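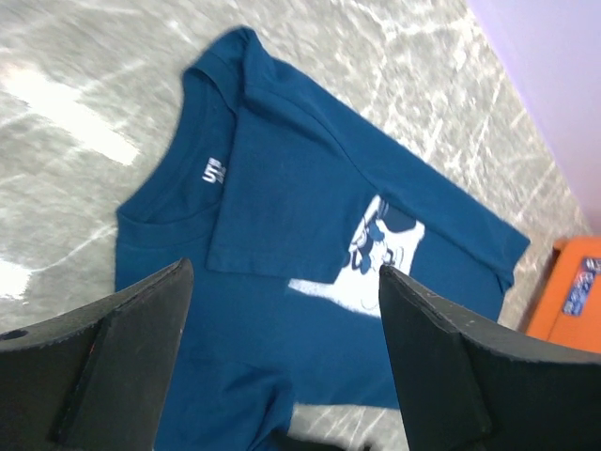 FOR IMMEDIATE RELEASE

Nireck Games announces Otetti, a harbor management game with real tides. Open playtest starts in March, PC first

Small studio, second game. Nireck Games is opening the doors on Otetti, a slow-burn management game about running a working harbor on a coast where the water drops a long way twice a day. Playtest in March. Sign-ups open now on the game's store page. Full release later, when it's done.

You're the new harbormaster. The old one left a drawer of keys and a ledger that doesn't add up. Boats come in, boats go out, and if you've parked the wrong one at the wrong berth she sits on the mud until the evening tide and her skipper tells everybody. Dredge the channel or don't. Raise the mooring fees or don't. Buy the ice plant from the family that owns it, if they'll talk to you.

The whole map is one bay. No world map, no second island. The bay has 55 berths once everything is built, and you start with four, two of them rotten.

What's in the playtest

The first full year of the game, spring through winter. Most players in our closed group took a few evenings to get through it. Save files will not carry over to the release version, sorry, the save format is still changing.

Three of the five boat classes: day boats, trawlers and the coastal freighter. The ferry and the yachts come later. Ferry pathing is still a mess.

The tide system, complete. Every berth has a depth, every hull has a draft, and silt builds up where the current slows down. Put a breakwater in and the silt moves. Put it in the wrong place and it moves under your fuel dock.

Weather, mostly complete. Fog works. Storms work. Ice is in but switched off by default, you can turn it on in the options under Experimental.

The town. Nine shops and one bar, all of which react to how the harbor is doing. If the catch is bad two months running the chandler cuts his hours. If the freighters are getting priority the fishing crews will notice and they will come to the office, together, in the morning.

Sandbox mode is in too. Starting money is 3000 in the normal game, and in sandbox you can set it to whatever you like.

From the team

"I wanted a game where the water is the boss," said Crisanto Macapagal, designer and founder of Nireck Games. "You can have plenty of money and a nice new crane and it doesn't matter, the tide is out, go have lunch. People in the closed test got angry about that for an hour or so and then they started planning their day around it. That's the game. I'd made a version where you could pay to skip the wait and I took it out after a week."

Hyun-seo Sun, who wrote the simulation code and most of the sound, on the boats: "Every boat has a captain and every captain has a memory. It's not a big fancy system, it's a list. You made me wait in the fog. You gave my berth to my cousin. They keep the list for years, and it changes what they'll haul for you and what they charge. We had one tester who couldn't get a single trawler to come in by the second winter and he wanted to know if it was a bug. I looked at his save. It wasn't a bug."

Sun also recorded the harbor ambience, all of it outdoors, over one cold season. Halyards, gulls, a winch that needs grease. Put headphones on for the playtest if you have them.

About the engine

Otetti runs on Pledano, Nireck's own engine, written for the studio's first game, Chae, and rebuilt for this one. Chae was a puzzle game about irrigation ditches. The water code from Chae is still in there somewhere, under a lot of newer water code.

What Pledano does well is keep going. The simulation can run 900 boats at once without dropping a tick on the studio's oldest test laptop. You'll never see that many in one bay, but the boats offshore are simulated as well, they're not just spawned at the edge when you need one. A freighter that's late is late for a reason and you can look it up on the radio log.

What it doesn't do well yet: ultrawide monitors (UI stretches), and very old integrated graphics. Both on the list. Controller support is partial. Menus fine, dredging not fine.

Mods

Yes. Boats, buildings, captains and the tide table are all plain text files in the game folder, and the playtest build will read changed ones without complaint. There's a short guide in the same folder. It's written for people who haven't modded anything before. The map editor we use internally will ship with the full game, not with the playtest, as it crashes when you undo twice.

If you make something during the playtest and want it looked at, there's a channel for it in the community server. No promises on keeping mods working between builds, we'll be pushing new ones pretty often.

How to get in

Go to the Otetti store page and hit Request Access. The first wave is 300 players, drawn from everyone signed up by the time we press the button. More waves after that, size depending on how the first one goes. Once you're in you stay in until the playtest closes. No NDA. Stream it, record it, write about it, complain about it. Screenshots fine. Video fine, monetized video fine also.

We're after feedback on three things mainly. Is the first month of the tutorial too slow. Can you read the tide chart without help. And does the fee screen make sense, becuase we've redone it four times and can't tell anymore. There's a feedback button in the pause menu, it attaches your save automatically unless you untick the box.

Bug reports go through the same button. Please say what you were doing.

Price and platforms

Playtest is free. Price for the full game isn't set. It will be a one-time purchase, no in-game store, no season pass. Windows and Linux at launch. Mac after, if the Mac build behaves. No console version is planned at the moment and please don't take that as a hint of one.

Languages at playtest: English and Korean. Spanish, Tagalog and German are being translated for release. If you find a mistranslated boat part we'd like to hear about it, boat parts are hard.

Accessibility

Text scaling from the main menu, three sizes. Full key rebinding. The tide chart has a high contrast version and a version with patterns instead of colors. Flashing lights (lighthouse, storm lightning) can be switched off seperately. You can pause at any time and give every order while paused. Game speed goes down as well as up.

Press access

Preview keys go out ahead of the first wave, same build the players get. If you want one, reply to the email this came with and tell us the outlet and platform. Video people, tell us your channel. Interviews with Macapagal or Sun by call or in writing, mornings are better. The press kit has logos, eleven screenshots, the announcement trailer with and without music, and a one-page fact sheet. Fact sheet still says four shops, it's nine, will fix.

About Nireck Games

Nireck Games is an independent studio making simulation and puzzle games for PC. Its first title was Chae. The studio is self-funded and has no publisher. Otetti is its second game.

Press contact: Crisanto Macapagal, Nireck Games, through the contact form on the studio site. Pick "Press" from the dropdown or it goes in with the bug reports.

END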